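The Terndale Table Top in Pale Maple-Look Finish

Sold as a top only, or with the Desto legs. Made to order in our Sikley workshop.
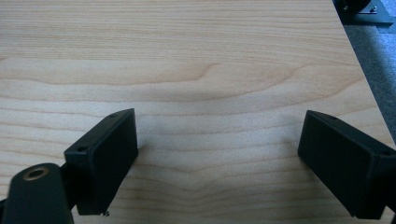
I've been making and selling tabletops for long enough that I have favorites, and this one is mine. I have one at home. I eat breakfast on it, my kids do their homework on it, and last December we wrapped every single present on it with the tape and the scissors and the good ribbon all sliding around together. It's the top I tell my friends to buy when they ask me what they should get (and they do ask me, usually at parties, usually while I'm trying to eat).

So let me tell you about it properly.

The color

It's pale. Cream and beige mostly, with a little bit of peach in it when you get up close. People who come in looking for white furniture often leave with this instead, and I think it's the warmth that does it. If you've got a north-facing kitchen or one of those rooms that never quite wakes up until noon, a dark table can make things feel pretty heavy. This one goes the other way.

I get asked a lot whether it turns yellow. We put a clear water-based coat on it, and mine at home has stayed very close to the offcut I keep in a drawer. If you park a fruit bowl in the same sunny spot for a year you may get a faint ring where the bowl was, same as any light wood. Move the bowl now and then!

The grain

Okay, this is the part I could go on about. The lines are long and wavy and they have those lovely bends in them, wide shallow arches in one place and then a soft V shape somewhere else (the V's are called cathedrals in the trade, which I've always thought was a bit grand for a kitchen table). There are a few darker streaks too. Every sheet is different, so yours will have its own arches in its own places. If you're fussy about that, and plenty of people are, write "choose with me" in the order notes and Kaede Wada will email you pictures of the sheets we have in stock. She cuts nearly all of our tops and she has strong opinions about which end should face the door.

We run the grain along the length of the table unless you ask for something else. A customer once asked for it to run across, for a narrow desk, and I was ready to hate it and I really didn't.

The finish

Smooth and matte. No shine, no sticky feeling under your forearms in July. I like a matte top for practical reasons as well: you don't get a big white glare off the window while you're reading, and small scratches don't jump out at you the way they do on gloss.

It's a veneered top, and I want to be upfront about that. The face is thin, and you can't belt-sand it back every few years like you could with a slab. What you get in return is a top that stays flat, weighs less, and costs a good bit less too. If you want solid wood, look at our Saludo range, and be ready to have two people at home on delivery day.

Looking after it

Wipe it with a damp cloth and then a dry one. A drop of dish soap is fine for anything greasy. Please don't use scouring pads, bleach sprays or those miracle sponges, they take the matte off in patches and there's no rubbing it back in.

Hot pans need a trivet. I know, I know. But I've had two tops come back to the shop with a perfect circle in them, and one of those was from my own mother.

Spilled ink or beet juice comes up if you get to it soon. Red wine I've left overnight (not on purpose) and it came up with dish soap and some patience. Permanent marker is another story, so if you have small artists in the house, tape down some brown paper first.

Sizes and legs

The standard top goes up to 235 cm long, which seats eight if everybody likes each other. We'll cut it shorter to whatever you need at no extra charge. Edges come slightly rounded over. You can have them square, but I find square edges dig into my wrists when I'm typing, so think about how you'll use it before you tick that box.

The Desto legs bolt on underneath and come with the bolts and the wrench. The holes are drilled for you if you order both together. If you're using your own legs or trestles, tell us and we'll leave the underside plain. Use short screws, please, and check the length against the edge of the top before you drive anything in.

What people use it for

Dining tables, obviously. But also desks, sewing tables, and a counter in a flower shop. Tumelo Modise, who packs our orders, has one as a workbench for building model ships and swears by the color, as he can find the tiny parts when he drops them on it. I tried it with jigsaw puzzles and he's right. Sky pieces are still hard.

It makes a nice background for taking pictures of things you want to sell, too. Several of our customers run little online shops and have bought a short piece just for that. We can do those from offcuts, and they're cheap, so ask.

Delivery

Tops are wrapped in foam and cardboard with hard corners on all four points. They go out flat on a pallet, and the driver will bring yours as far as your front door. Stairs are up to you, so measure the turn on your landing! Lean it on its long edge and never on a corner.

Leave it in the room for a day or so in its wrapping before you put it together. Then check it over, and if there's anything you're unhappy with, send us a picture before you bolt the legs on. Much easier for everyone.

We passed 2,000 tops this fall, and the Terndale is the one that gets reordered most, usually by someone who bought the table first and then came back for the matching desk.

Samples

If you're on the fence, order a sample square. It comes in the same finish as the full top, so spill some coffee on it, set your keys on it, hold it up against your floor. Bear in mind a small square won't show you much of the big grain pattern, so have a look at Kaede's sheet pictures as well.

Page updated November 4, 2019. Current lead time and prices are in the order form.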